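Home | Products | Road Studs | Service | Contact

Belier Solar Road Stud

The Belier is a solar road stud for curves, crossings and narrow bridges. It charges in daylight and switches on by itself at dusk. Drivers see the line of the road much earlier than with paint only.

We have 154 studs on the road between Drornaslow and Semwal, and only 4 were exchanged after the winter – all of them hit by the snow plow. 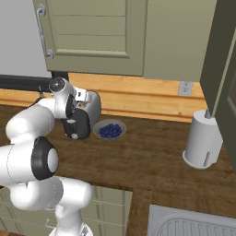 Technical data

Visible side: one or two
Colors: white, amber, red
Package: 20 studs, with glue
Warranty: 4 years

Mounting

Clean the surface well and close the lane until the glue is hard. For concrete please ask us first, the glue is a different one. Prices and samples you receive from Seema Bansal at our Clurkden office, also on Saturday morning.

Shares: 4 | Comments: 0

Contact | © Belier Road Products | Back to top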